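Prino log, October. We are collecting demonstrations for the pick-and-place policy on the humanoid. Target is 2,000 accepted episodes. Notes as we go.

1/ Each episode is teleoperated from start to finish. Joint positions and hand commands are logged with the video. No scripted motion goes into the set.

2/ We work in batches of 200. After each batch we retrain from scratch and look at failures before choosing the next start positions.

3/ Batch one was too clean. The operator always approached at the same wrist angle, so the policy learned one approach and froze when the object was turned. Start poses now come from a list of 8.

4/ Rejection rules: dropped frames, a hand leaving the camera view for more than 4 seconds, any operator reset. Slow episodes stay in. Failed grasps with a recovery stay in too, tagged separately.

5/ Sync was the worst bug so far. Hand commands were stamped on arrival at the logger, while video was stamped at capture. Everything from the Dranitz room before the fix has been re-stamped or thrown out.

6/ Current setup, two-handed work at the end of the desk. The camera stays fixed for the whole batch. 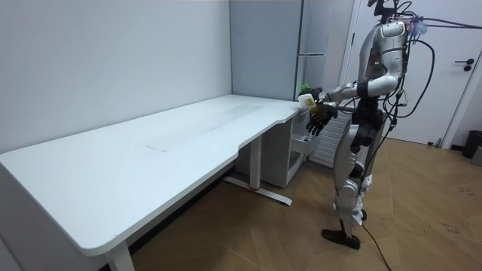 Barros: are the recovery episodes weighted the same as the clean ones in training? We saw ours start fumbling on purpose.

7/ Same weight for now. If fumbling shows up in rollouts, we cut each tagged episode to start at the recovery and drop the miss before it.

8/ Next batch uses the Flammont label schema. Old tags will be converted by script.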